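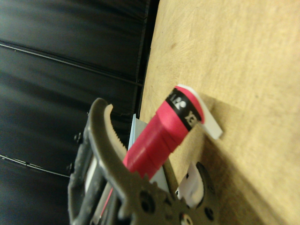 ## 4.3 Does the toothed finger earn its place?

Varby's data sheet claims that its curved, toothed finger holds round objects better than a flat pad. We were not convinced. The trials behind that claim used clean plastic tubes, all one width, handed to the gripper in the same pose each time. Very few benches look like that.

We compared the Varby finger with the flat Medina pad on the same arm, under the same controller, with closing force held at the same setting. Seven objects were used, and each finger made 88 attempts. An attempt counted as a success only if the object was lifted, carried to the tray and released without turning in the grasp. Figure 6 shows the toothed finger closed on the red cylinder, the one object in the set with stepped ridges along part of its body.

**Figure 6.** Wrist camera view of the toothed finger against the red cylinder, which is held on a diagonal. The black band near its upper end carries printed characters, including "1/2".

The toothed finger did better on the red cylinder, and we don't dispute that. On the smooth objects we could find no difference worth reporting. Our suspicion is that the ridges and the teeth happened to suit each other, and that a cylinder with wider steps would have told a different story. We had no such cylinder, so this remains a guess.

Two further points count against a generous reading. First, the curve of the finger tends to push a long object off line as it closes. Vojtěch Ševčík, who scored the attempts from the wrist video, marked several grasps as sound that we would have called crooked. We kept his scores, but a stricter judge would have lowered the result for the toothed finger more than for the flat pad. Second, the wrist camera sees the finger from one side only. Where a tooth meets the far side of an object, we are inferring contact from motor current, and the Grultgate controller smooths that signal in a way its manual does not describe.

We also repeated part of the test on 8th June with closing force cut to 80 per cent of the original setting. The ranking of the two fingers did not change, although the flat pad let go of the heavier objects sooner than we had expected. It would be unwise to lean on this, given that the pad had been in use since January and its rubber was visibly worn. A new pad was on order from Drornport and did not arrive in time.

Until the comparison is repeated with fresh pads and a second scorer, we treat the toothed finger as a reasonable choice for ridged parts and as unproven for everything else.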